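Filed under: Home & Garage > Locks, Latches & Hardware

Stuck little padlock, is it worth saving?

fanni_m
So I have this small brass-colored padlock that used to live on our shed and it's gotten really stubborn. The key goes in, it turns maybe a quarter of the way, and then I'm standing there jiggling it like an idiot while the dog stares at me. I bought it in May so it's not even old! Is there something I should be squirting in there or do I just toss it and get a new one? I'd rather not spend a ton, the shed has a mower and 28 flower pots in it, it's not Fort Knox.

kerslake_k
Graphite. Dry graphite, the kind in the little puffer tube. Two puffs in the keyway, work the key in and out a bunch of times, wipe the key, do it again. Please don't use cooking oil, my brother did that and the thing gummed up so bad we had to cut it off the gate.

dezso_d
Gonna disagree with Kylie on the graphite. It's fine in a dry house but a shed lock gets damp, and damp graphite turns to paste. I've switched everything over to a PTFE spray and I've got locks on the chicken run, the gate and two bikes. Whatever you pick, get some down the holes where the shackle goes in too. People only ever do the keyhole and then wonder why it won't pop.

kerslake_k
I've used graphite outdoors for years, Dezső, and never had paste. Maybe you use too much lol

dezso_d
Maybe! I did go through a whole tube on one lock once.

irensipos
I collect these little guys (161 of them now, my husband is thrilled) and for me the first thing to look at is the loop. If it's bent even a tiny bit it drags when you try to open it and no spray is going to help. Fanni, can you put up a picture?

fanni_m
OK, side view, so you get the body and the loop. Looks straight to me but I don't know what I'm looking for!
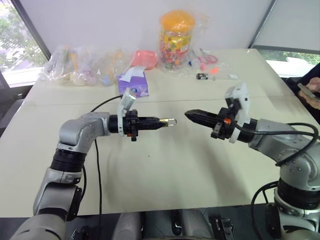

The padlock, gold body, silver loop

irensipos
Thanks! Cute one. I can't see a bend from that angle but it's pretty small in the shot, so check it yourself. Hold a ruler against the long side of the loop and see if any light gets through. Then try the key with the loop pushed down hard while you turn. If it frees up, your problem is the latch and I'd go with Dezső's spray.

ida.meinecke
Am I the only one who'd just replace it? I got a Vesia for the garden gate and it has a rubber cover over the keyhole, best thing ever in the rain. I love you all but we're at 300 words of advice for a tiny padlock on a flower pot shed.

irensipos
Replace it, she says. To a collector!

fanni_m
Haha, sorry Irén. Ruler test done, no light anywhere. Pushing down on the loop does help, it gets past the quarter turn most of the time now. I'm picking up the PTFE stuff tomorrow, and if that doesn't do it I'll try Kylie's graphite.

kerslake_k
Wrong order!! Clean the spray out before you put graphite in or you really will get paste.

dezso_d
OK, that one we agree on.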